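Notebook – hand-held gripper collection, working rules
2018-11-27
Entry by B. Wegener, checked against Branwen's sheet

Purpose of today: go through the house rules for desk and shelf recordings line by line, strike what we don't follow, tighten what we do. Current sheet is revision 2 from September. It was written for the Niro bench setup and still shows it in places (fixed lighting, taped boundary, one operator). None of that holds in lived-in rooms.

Set size before today's check: 1,035 episodes in the desk group. 17 flagged on review. Branwen went through all of the flagged ones and sorted them by rule broken. Most fall under start pose or object list. The rest are permissions, and I want those handled first.

1. Permission and private items
Old wording: "Remove personal items before recording." Struck. If we clear a desk we no longer have that desk. New wording: the resident walks through the room with the operator before the first episode and names anything that must be out of view. Mail, ID cards, medicine with a readable name label, open screens. Everything else stays where the resident left it. Operator does not tidy.
Signed form goes in the folder on the same day. No form, no upload. Branwen wants the form number in the episode header too. Agreed.

2. Start pose
Fingers fully open, both pads in view, no contact with the furniture. Hold still before the first motion. Old sheet said "over the center of the work surface", which does not work for a desk set back in a nook. Changed to "facing the work surface, front edge in view". The front edge gives the reviewer a reference for height and tilt, and the Heitmann alignment script does better with it as well.

3. Clearances
Keep the gripper body off side panels and the underside of shelves. Under a low shelf, approach level from the front and back out the same way. No lateral sweep at the rear of a desk if tall glass is standing there. If a path needs a sweep, the operator picks another target. We had a long talk about whether to set a minimum distance in numbers. Left out for now – we can't measure it in a room without putting markers up.

4. Liquids and glass
Closed containers only for lift tasks. Open mugs and cups may be pushed or lifted if checked empty by hand first. Glass bottles: no lift above desk height until the operator has done the Stoteck grip check that session. Log the check, even when it passes.

5. Cables and power
Mains strips, plugs and chargers are never targets. A lamp may be switched by hand between episodes, never during one. Loose cable on the desk is allowed in view but the grip path must not cross it. Floor cables: operator looks down before taking position. Branwen added "and moves nothing without asking". Fine.

6. Object list
Written before recording, in plain words, by color and kind. Brand names are not needed and tend to be wrong. List only what the operator may touch. Old sheet asked for a full inventory, which took longer than the recording and was never complete. Struck.
When unsure what a thing is, write both options ("coaster or lid"). Reviewers should not correct this from the picture unless they can settle it.

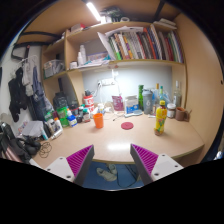

Cluttered desk in a cabinet nook, pads open at the front edge. Allowed targets: orange cup, red coaster or lid, yellow bottle. Glass along the back is off the list.

Checked the new wording of 2, 3 and 5 against this view. Rule 2 is met: both pads visible, rounded front edge between them. Rule 3 applies to the back row, where the tall green bottle and the clear ones stand. Rule 5 covers the strip under the middle shelf and the white charging cable on the surface, and also the dark cable on the floor in front. The cloth down there (could be a sock) is not on the list and stays put under rule 1. For the yellow bottle the mug and the small jar are close behind, so straight in, straight out.

Open points
– Druson pads: no rule yet for when to change them. Branwen to propose a wear limit.
– Rule 4, "checked empty by hand": who signs? I say the operator.
– Does the walk-through have to be repeated if we return to the same room? My view is yes, every visit.
– Move the flagged 17 to the hold folder. Do not delete until the permission cases are cleared.

Revision 3 goes in the binder once Branwen has initialed rule 4.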